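Trurex Forum > Home & Shop Automation > Can any of them put the groceries away yet?

ElfriedeE wrote:
My brother-in-law swears we'll all have a robot unpacking the shopping by next March. I stock shelves for a living and I don't buy it. Somebody change my mind. 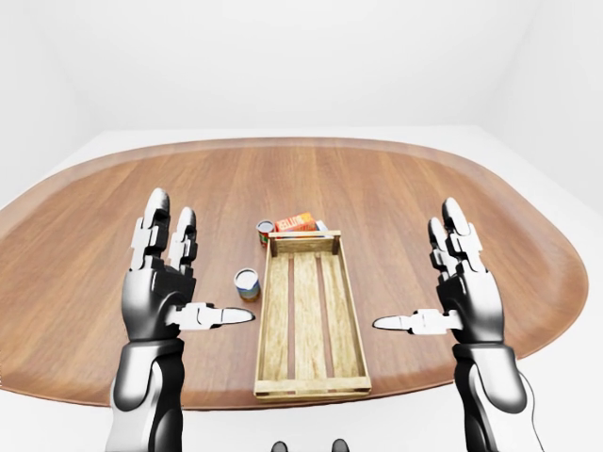
khang_phan wrote:
Stocking is a harder job than people think, and I've watched these demos for years. Cans, a box, one crate on a bare table in a plain white room. And it's simulated! My pantry has a bag of onions and a dog in it. Show me that at 2966 items a shift, which was my number at Raltoda.

Jusix_fan wrote:
You have to start somewhere. Nobody learned to drive on the freeway.
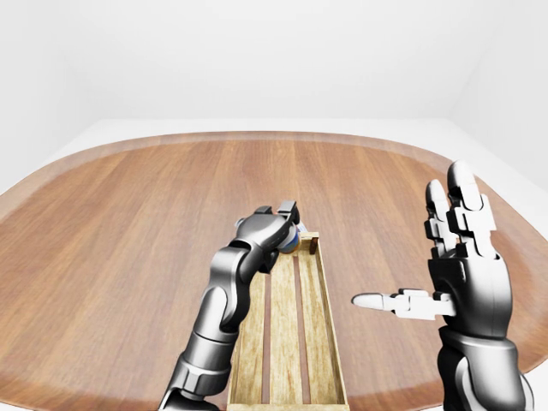 Cù Robotics Club - Home Chores Group

TaiLuu wrote:
Club member here. The gripper has hold of a small cylinder just above the far end of the crate. Not bad for a start - two years ago I'd have called it out of reach.

ElfriedeE wrote:
Holding is one thing. I want to see the crate full and the eggs alive.

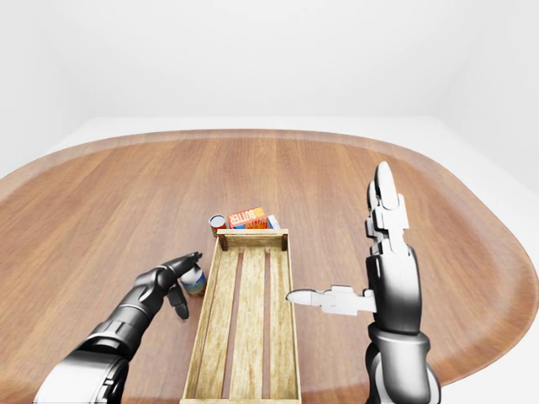

Left hand at the bottle with the white cap, butter still outside the crate.

khang_phan wrote:
So one finger near a cap. My kid does a whole bag in about 15 minutes, and complains the entire time, and I'd still hire her first.

TaiLuu wrote:
Your kid won't do 1000 runs overnight so we can see where she fails. I disagree that it's useless. I agree it isn't ready.
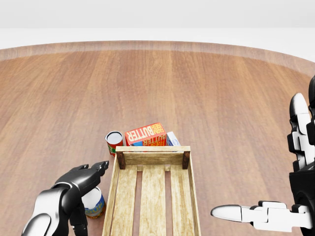

Crate empty, butter and red-label can behind it.

ElfriedeE wrote:
I'd pay 800 for one that does cans only. Until then I'm keeping my job, thanks.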